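Gikgate Parcel Counter Project
Progress report to the program manager, second quarter
Prepared by Keegan Fairweather

1. Where we are

The main event this quarter was the open day in June, which the grant agreement lists as the public demonstration milestone. It took place as planned and the milestone can be marked as met. The sorting arm was shown to shop owners from the Bositine district, to two people from the Leemans depot, and to a group from the technical college. The rest of this report covers the preparation, the day itself, what visitors told us, and what we want to change before the second site opens.

Spending is in line with the budget sent in with the last report. The only item moved between lines is $900, taken from travel and put toward a second set of suction cups and a spare air hose. I asked for approval by email in May and received it.

2. Preparation

The plan was to show the arm doing the job it is meant for: taking small parcels from an intake bin, finding the label, turning the parcel label side up and setting it on the correct shelf. We kept the speed at the same setting used in our own tests. It would have been possible to run it faster with hand-picked boxes, but the shop owners handle all kinds of packages and would have seen through that quickly.

We used 31 test parcels, made up from real packaging that the partner shops had saved for us. They included boxes, padded envelopes, flat mailers and a few soft poly bags. Names and addresses were covered with dummy labels printed on the same stock that Leemans uses. The Plovo software was frozen at the version installed nine days before the event, and nothing was changed after that apart from the text on the visitor screen.

The morning before we opened was spent on the safety mat and the stop button. The mat halts the arm when anyone steps on it. It had been set too sensitive and was stopping the arm when a chair was moved nearby, so the threshold was raised and the test repeated until we were satisfied with it. The signed check sheet is in the project folder.

3. Why we started with small counters

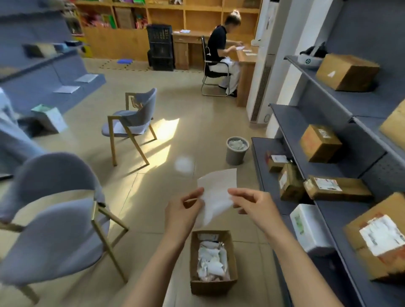

The arm is intended for counters run by one or two people, where parcels are a side business and there is no room for a conveyor. Larger depots already have sorting equipment, and Leemans confirmed that they have no interest in replacing theirs. At a small counter, much of the day goes to work that never shows up in a parcel count. Paper has to be handled, as with the white sheet held over the open carton of crumpled paper and packing scraps, while someone else sits at the desk with small slips of paper to get through. Shelves fill with packages of different shapes, some standing upright and some lying on their side, with the white labels wherever they happen to end up. We do not propose to automate the paper handling. The arm deals with the shelving step only, and we said so at the start of each demonstration to keep expectations in line with the grant.

This also explains our choice of shelf. Several shop owners asked whether they would need to buy new racks. For sloping metal shelves the answer is no, provided the front lip is high enough to hold a flat mailer. For deep cubbies the arm cannot currently reach the back, and we told people that.

4. The demonstration

Doors opened at 10 a.m. and the last group left shortly after 4 p.m. Each run used the full set of test parcels and was followed by questions. Between runs, visitors could place a parcel in the intake bin themselves.

In the first run the arm shelved every box correctly and dropped one poly bag, which had a fold across the label. In the second run it set a padded envelope on the wrong shelf. The log shows that the label was read correctly and that the shelf position had shifted when a visitor leaned on the rack. We re-marked the position and the fault did not come back. The afternoon runs were slower than the morning ones due to a small air leak at the wrist joint, and the spare hose was fitted before the last group came in.

The emergency stop was used once, by me, to show visitors that it works. The safety mat stopped the arm several times when people stepped forward for a closer look. Some found this annoying, but it is the behavior we want.

5. What visitors said

Comments were collected on cards at the exit. The points that came up most were these:

Noise. The vacuum pump is too loud for a shop where people are talking across a counter.

Labels. Owners want to know what happens when a label is torn or crumpled. At present the arm puts the parcel in a reject tray and the screen shows a message. Most thought that was acceptable if the tray is easy to reach.

Returns. Several owners said returns take them longer than incoming parcels. Returns are outside the current grant.

Price. We did not quote one and will not do so until the second site has been running for a full quarter.

Three of the Bositine owners left contact details and asked to be considered as test sites. One of them has a back room that looks suitable from the floor plan she sent.

6. Problems and delays

The quieter pump has been ordered but the supplier has moved the delivery date once already. If it moves again, the second site will open with the current pump inside a foam-lined cabinet. Cooling has to be tested before we can say whether that is safe for a full working day.

The reject tray message needs rewriting. It currently gives an error code, and visitors did not know what to do with it.

7. Next quarter

Fit and test the pump or the cabinet.
Add a shelf position check at the start of every run.
Visit the three Bositine shops and measure their racks and floor space.
Install at the second site and begin the log.

I would like 2 hours of your time in the first half of the quarter to go over the site choice before we commit to it. The full event log, the comment cards and the updated budget sheet are attached.

Keegan Fairweather
Gikgate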